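A Visit to the Trumero Learning Room
A guide for young visitors, ages 6 and up

The Emmont Center opens its robotics rooms to school groups each March. Visitors are welcomed by Morven Lennox, who leads the Trumero project, and Dionysis Kouris, who teaches people to use the hand-held grippers.

A gripper is a tool that closes on an object the way your finger and thumb do. Before a robot can do a household job, it needs many samples of how the job is done. At Trumero, a person wears a harness on the chest and holds one gripper in each hand. The white cubes on the grippers carry black-and-white patterns. Computers can use patterns like these to work out where each hand is and which way it is turned. 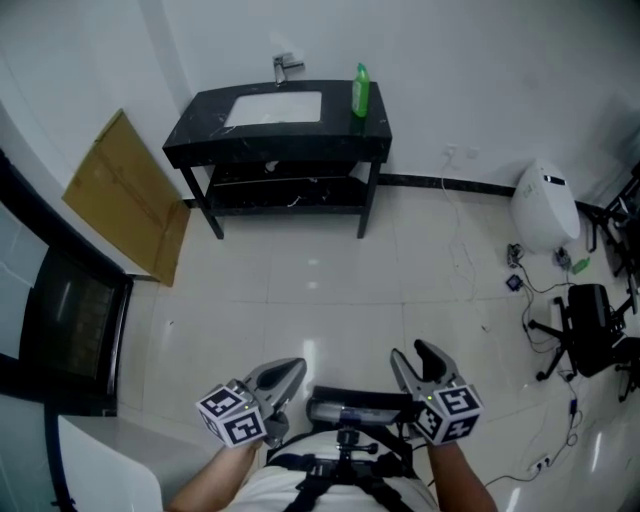 One sample is never enough. A full set for a single job has 400 tries in it, and the people who record them take a rest after every 18. Mr. Kouris asks his students to move slowly and to begin again if they drop something. 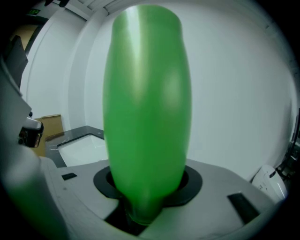

Each gripper sees the job from very close. This helps a robot learn the last small movements, when a hand is almost touching an object and a tiny mistake matters most. A tall green shape standing in a dark, round opening fills much of the view, and one gray part of the gripper is so near that it looks blurry. Your own fingers look blurry too when you hold them close to your eyes.

During the visit, each group may try a practice gripper at the MacLeish table. Please listen to the staff, keep your feet away from cables, and raise your hand if you have a question.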